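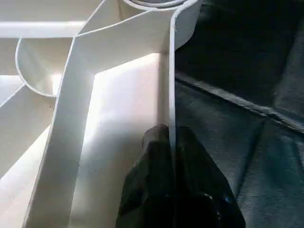
Why does the gripper stop with fault 144 when it has only just closed?

The controller raises 144 when the finger position and the motor current disagree for longer than the set window. It doesn't say which of the two is wrong, so check both before changing any parts.

**Site:** Fistesbridge, bench cell
**Equipment:** Tikkanen arm, Climell two-finger gripper
**Raised by:** Bożena Makowska
**Assigned to:** Rongrong Fu
**Status:** open, workaround in place

**Fault as reported**

Gripper closes, the arm starts to lift, then protective stop. Fingers stay shut and won't open from the pendant. Clearing the fault brings it straight back. 11 stops in one shift, all during the lift, none while the arm was travelling empty. Wrist camera and arm joints carry on reporting normally throughout.

**First checks (Bożena)**

- Power cycled the gripper only. Fault back on the next lift.
- Power cycled the whole cell. Same.
- Swapped the cable at the wrist for the spare. Same.
- Put the old program back from before the August update. Same, so I don't think it is the update.

I had to use the manual release each time. It is stiff and you need one hand on the part – please don't do this with the arm enabled. I have put a note on the pendant.

**Reply (Rongrong)**

Thanks. Can you send the current log, and tell me what the closing force and the window are set to? Also try a slow close on nothing and see if the position reads zero at the end.

**Reply (Bożena)**

Force is 600, window is 1000 ms. Slow close on nothing reads 3, where it used to read 0. Log attached. 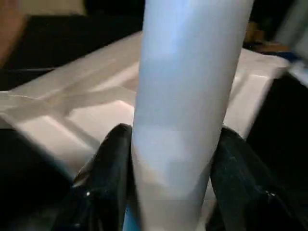
Position error is the likelier cause, going by the log. The current rises cleanly and holds, and the position keeps creeping after it should have settled. A round part is a harder test than a flat wall, and with the pale cylinder leaning a little between the fingers I wouldn't trust one position reading to mean a firm hold. There are specks on both black fingers as well. Wipe them with a dry cloth, check the mounting screws, then redo the zero with the Brernar gauge. Leave the force where it is for now. Turning it up will only hide the fault.

**Update (Bożena)**

Fingers wiped. One screw on the right finger took a quarter turn, the others were tight. Zero redone, slow close reads 0 again. Two lifts fine, third one stopped with 144.

**Update (Rongrong)**

Then the zero is drifting under load. I'd like the encoder board changed. Until it arrives, run at half speed with someone at the stop button, and redo the zero at the start of each shift. Write the reading down before you reset it – I need the old values.

Board on order. Ticket stays open.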